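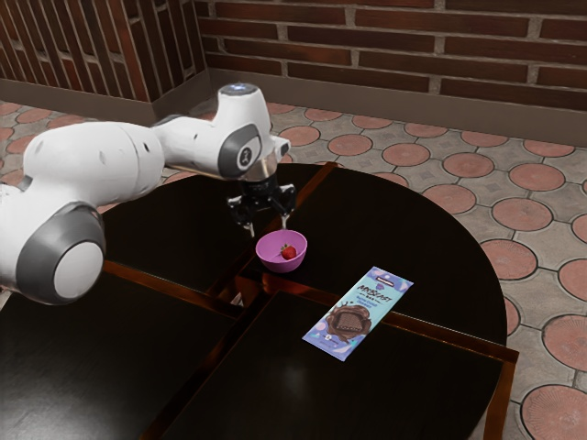 Trilley will begin shipping the Kernumley, its first tremolo and vibrato pedal, to dealers in December 2022. Saulius Jaunzems, who leads product design at the company, spoke about the decisions behind the pedal and the amplifier circuit that prompted it.

The starting point was the Cabral, a small combo amplifier that has been out of production for decades. Mr. Jaunzems bought one for the workshop in July and had its tremolo section on the bench within the week.

"The effect on that amplifier is uneven," he said. "The volume falls faster than it comes back, and players who grew up with it expect that. Most pedals give a smooth wave, so they sound correct and feel wrong."
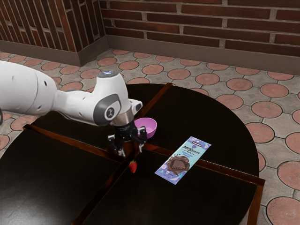

He went on to explain that the team built 13 prototypes before settling on an optical circuit. Early versions matched the original closely but added a tick at slow speeds – a fault familiar to owners of the amplifier. "We kept the shape of the wave and removed the tick," Mr. Jaunzems said. "I did receive 2 letters asking for it back."

The finished pedal has controls for speed, depth and level, together with a switch that selects among three wave shapes. The first follows the Cabral, the second is symmetrical, and the third is a hard on-off pattern requested by players who tested the pedal on stage.

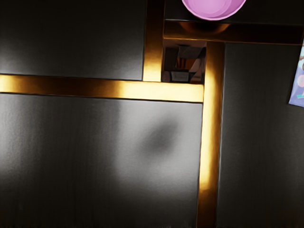

Will the pedal run at 18 volts? It is designed for a standard nine-volt supply only, and Trilley advises against using anything higher.

Mr. Jaunzems confirmed that the first production run will be limited by the supply of optical parts, which come from a single vendor, Henico. Each part is measured before assembly, and 93 percent of the latest shipment met the company's standard. The others were returned.

"We could have loosened the limits," he said. "Two pedals from the same shelf would then have behaved differently at the slowest setting, and I did not want to answer those calls."

A stereo version is under study. Mr. Jaunzems declined to give a date for it.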